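Why Does Marble Have Stripes?
By Marlene Fraser
January 2026

When I was a kid I used to trace the lines in my grandma's marble windowsill with my finger and pretend they were rivers. I had no idea I was kind of right! Water really does have something to do with a lot of those lines, and I want to tell you how.

Marble starts out as a different rock called limestone. And limestone (this is my favorite part) is mostly made of bits of sea creatures. Shells, coral, tiny floating things too small to see. They pile up on the sea floor for a very, very long time, and more stuff piles up on top and squashes them until they stick together as rock.

Then the ground moves. It does this so slowly you'd never feel it. Some of that limestone gets pushed way down deep, where it's hot and there's a huge weight of rock pressing on it. It doesn't melt, though. The tiny crystals inside it grow bigger and lock together like puzzle pieces, and now it's marble.

So where do the stripes come in? Well, the old sea floor wasn't perfectly clean. There was mud in it, and sand, and bits of iron. When everything gets squeezed, the dirty layers bend and smear, a bit like swirling chocolate sauce into vanilla ice cream. Iron can turn marble pink, yellow or brown. Leftovers from plants and animals can make it gray or even black.

The thin pale lines in dark stone often get there another way. The rock cracks, hot water creeps into the crack carrying dissolved minerals, and the minerals stay behind and fill it up. We call that a vein.

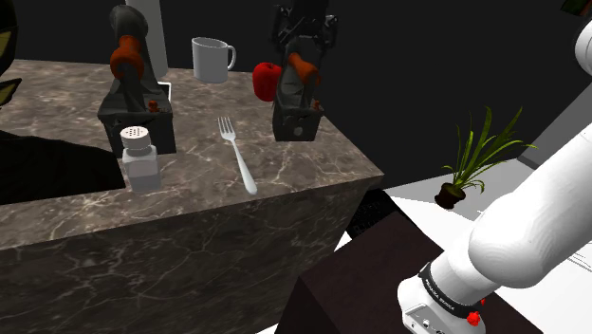
Aoi Ebihara wants to know if you could follow one vein all the way through a block, like a tunnel. Sort of! A vein is usually more like a sheet of paper stuck inside the rock. When somebody saws the block, you only see the edge of the sheet, so it looks like a line. Saw it a different way and the line changes shape.

Try it with modeling clay. Make a dark lump, slice it, press a thin white layer in between, squish it all back together and bend it. Now ask a grown-up to cut it in half. Hello, veins!

Comments

Sadao Oda
We did the clay thing with 2 colors and mine came out all zigzag!!

Genji Hosoda
Is granite the same as marble? My class says yes and I say no.

Marlene Fraser
You're right, Genji! Granite comes from melted rock that cooled down underground.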